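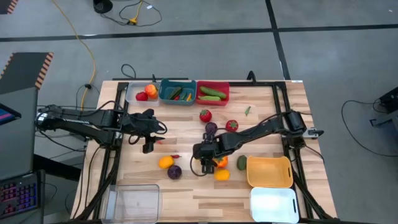 Kapitel 4: Eure Jazzsammlung in Droro einlesen

So, jetzt wird's ernst, die Platten müssen rein! Ich gehe davon aus, dass ihr Kapitel 3 durchhabt, Droro also startet und der Musikordner eingetragen ist. Ich beschreibe alles so, wie ich es bei mir gemacht habe, mit 2.269 Alben, davon der größte Teil Jazz. Wer nur 28 CDs hat, kann Schritt 5 getrost überspringen.

Vorher kurz prüfen
- Liegt eine Sicherungskopie der Musikdateien auf einer zweiten Platte? Droro schreibt beim Einlesen direkt in die Tags.
- Sind auf dem Laufwerk mindestens 700 MB frei? Die brauchen die Cover und der Index.
- Ist jeder andere Player geschlossen?

Schritt für Schritt

1. Öffnet "Sammlung" und dann "Neu einlesen". Beim ersten Mal bitte "Nur lesen" anhaken, dann schaut Droro sich alles an und lässt die Finger von den Dateien.

2. Wählt als Profil "Jazz / Improvisierte Musik". Das Standardprofil kennt nur einen Interpreten pro Album, und damit wird man bei Quartetten mit wechselnder Besetzung wahnsinnig (ich habe es einen ganzen April lang versucht).

3. Stellt unter "Felder" ein, was ihr sehen wollt. Bei mir sind das Leader, Besetzung mit Instrument, Aufnahmejahr, Label und Katalognummer. Das Aufnahmejahr ist ein eigenes Feld und hat mit dem Erscheinungsjahr nichts zu tun! Eine Session kann ja gern mal zwanzig Jahre im Archiv gelegen haben.

4. Klickt auf "Start" und holt euch einen Kaffee. Unten links läuft der Zähler. Bleibt er länger als zehn Minuten auf derselben Zahl stehen, hängt er meistens an einer kaputten Datei - dann "Überspringen" drücken, die Datei landet in der Fehlerliste.

5. Große Sammlungen: Nach dem ersten Durchgang zeigt Droro die Dubletten. Bei mir waren es 1.464 einzelne Stücke, fast alles Sampler und Neuauflagen. Bitte nicht auf "Alle zusammenführen" gehen, sonst verschwinden die Alternate Takes unter dem Mastertake. Sortiert die Liste nach Spielzeit, dann sieht man die echten Doppelten ziemlich schnell.

6. Jetzt den Haken bei "Nur lesen" wieder wegnehmen und "Übernehmen" drücken.

Achtung: Während "Übernehmen" läuft, den Rechner nicht in den Ruhezustand schicken und die externe Platte nicht abziehen. Halb geschriebene Tags lassen sich nur aus der Sicherung zurückholen.

Hinweis zu Besetzungslisten: Wer den Zusatz Zullum installiert hat, kann die Besetzung auch als Textdatei einspielen. Eine Zeile pro Musiker, Name, Komma, Instrument. Den Tipp mit der Textdatei habe ich von Natália Simões, und er hat mir viele Abende Tipperei erspart! Akzente und Tilden kommen nur heil an, wenn die Datei als UTF-8 gespeichert ist.

Wenn Alben fehlen

Schaut zuerst in die Fehlerliste und danach unter "Unbekannter Leader". Dort sammelt sich alles, was Droro nicht zuordnen kann, vor allem Duo-Aufnahmen, bei denen zwei Namen mit Schrägstrich im Feld stehen. Trennt die Namen mit einem Semikolon und lest nur diesen Ordner neu ein (Rechtsklick, "Ordner auffrischen"). Weiter geht es in Kapitel 5 mit den Covern.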